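Small Business Talk > Planning and Strategy
Thread: Dropped the annual forecast, went to ranges. Anyone else?

quillback_ops
I run the planning side for a small packaging supplier in Derkville and I have to tell somebody who'll get it: we threw out the single-number forecast in June and I love what came after! Every line in the plan now has a low, a likely and a high, and each one has a named trigger that tells us when we've moved from one to the other. Our meetings used to be an hour of arguing over whether the sales figure was right. Now we argue over what we'd do if it wasn't, and people come out with something to do.

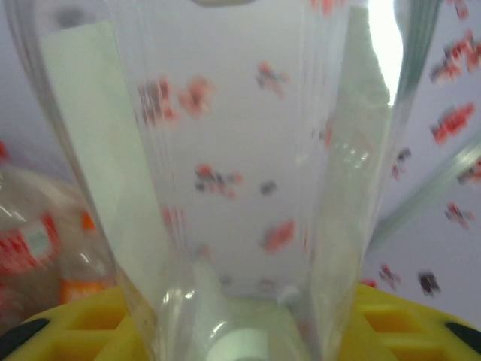

The part that surprised me most was purchasing. Under the old plan we'd order 3000 cartons because the spreadsheet said 3000, and then we'd live with it. With the ranges we order to the low number and pay a bit extra for the option on the rest. Costlow, our main supplier, was fine with it once we put it in writing.

tallowmere
Good for you, but I've sat through this at two companies and both times the "likely" column quietly became the forecast. By winter the other columns were copy and paste with a percentage added. How are you stopping that?

quillback_ops
Fair question! Different people write the columns. The warehouse lead does the low, sales does the high, and I'm only allowed to touch the middle one. They can't see each other's until the meeting – that has made for some lively mornings.

brindle803
Love this. We do something close with Kutberg (the planning add-in, if you haven't run into it) and the triggers are the whole game for us. Ours were too vague at first, "demand softens" and so on. Now it's two missed reorders from any top account and we switch. Way easier to act on.

tallowmere
Two missed reorders could be one buyer on vacation.

brindle803
Could be, sure. We call them first, obviously. I'd still take a false alarm over finding out at quarter end.

pennywhistle_co
Does the bank go along with it? Ours wants one number and they want it on their form.

quillback_ops
We give them the low one. They've never complained about us beating it :) 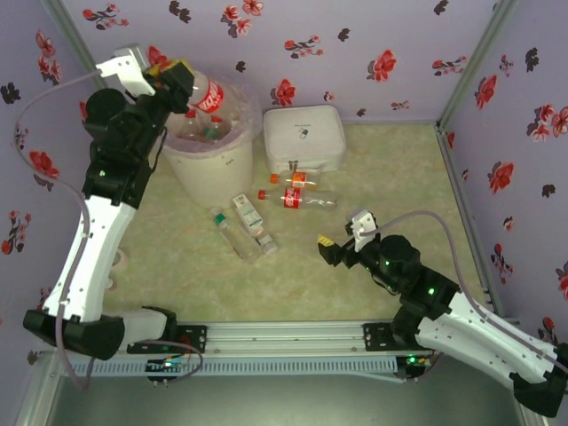
Two robotic arms, with a Coca-Cola bottle held just above the bin.

pennywhistle_co
Thanks. I'm going to try the low number on ours and see what they say.

tallowmere
I'll come around if you post again after a full year. My bet is still on the middle column.

quillback_ops
Deal. The Caruso account renews before then, and its low and high are miles apart, so you'll get a proper test out of it!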